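Review: keeping the original box as headset storage, two years on

I bought my VR headset second-hand from Chávez in September, and it came in the original carton. I had meant to buy a hard case. The Hamton one was out of stock and the Drutus looked too small for the controllers, so I have gone on using the carton. This review covers the box and the tray, and has nothing to say about the headset.

It is a plain cardboard box with a hinged lid and a shaped white tray. The headset goes under the arch in the middle and a controller goes either side. There is no strap or latch, and it does not need one if it lives on a shelf. 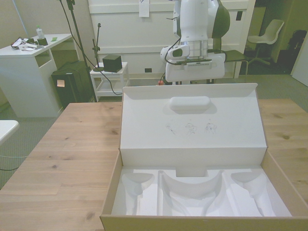

Dumisani Visser wrote in to say that his tray went soft at the corners after a winter in the garage, and that he now keeps it in the hall cupboard. He would not post a headset in one without a second box outside it.

I would agree about the post. Indoors mine has kept its shape. The controllers drop in easily but the middle is fussy: if the head strap is let out to its longest, the headset sits high and the lid will not close flat. Shorten the strap first.

The lid stands up by itself when opened, so you have both hands free.
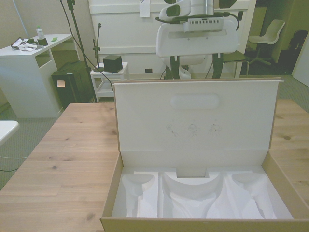
Cables are the weak point. There is no good place for the charger in the tray, so mine goes in a cloth bag on the shelf next to it. A hard case from Liltedach has a pocket for this, and if you travel a lot that alone may decide it.

Dust gets in a little along the edge of the lid. I lay a sheet of paper over the top before closing up.
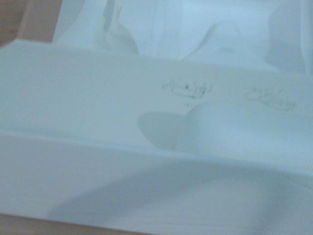 It needs changing now and then, and any paper will do. Wipe the lenses with a dry cloth before you put the headset away.

Good for a shelf at home, poor for travel. I am keeping mine.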